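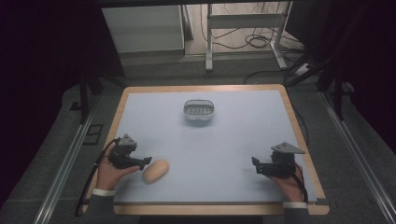 Morance today released the Stavo table, a square work table for craft rooms, classrooms and small repair shops. The product goes on sale Thursday, August 13, 2026, through the company's own store and through dealers supplied from its Zaltmont warehouse. The top has a pale blue-white work surface inside a light wooden border, and the contrast keeps small items easy to find. A beige, rounded piece the shape of a bread roll stands out clearly against it, as does a small oval container with a gray slotted grid. Both are typical of the loose items the table is meant to hold during sorting and hand work.

The surface color was chosen after a comparison of finishes under overhead lighting. Bright white produced glare at normal seated height, and darker finishes made gray and black parts difficult to pick out. The selected shade is matte and is supplied in one version only. The border is finished with clear oil and can be sanded and re-oiled by the owner.

Stavo ships flat in 2 cartons. Assembly requires the supplied hex key and takes one person less than an hour. The legs bolt to a steel subframe under the top and have leveling feet with a travel of almost 50 mm, suitable for carpet and hard floors. The feet should be readjusted after the first week of use on carpet, where some settling is normal.

"Customers asked for a plain table that can be reached from every side," said Feven Ambaye, product manager at Morance. "We left out the drawers and the raised back edge. Storage is handled separately."

Separate storage is provided by the Ren series, a line of trays and shallow bins that stack beneath the table on an optional shelf. Ren is sold in 3 depths. The shelf attaches to the existing bolt holes in the subframe and may be added at any time after purchase.

The work surface can be cleaned with a damp cloth and mild dish soap. Solvent cleaners and abrasive pads will dull the finish and are not covered by the warranty. Hot items require a trivet.

The first production run is 1,245 tables. Orders beyond that number will be filled from the second run. Replacement feet, bolts and border sections are stocked as spare parts and can be ordered by the part number printed on the underside of the top.

Press contact: Feven Ambaye, Morance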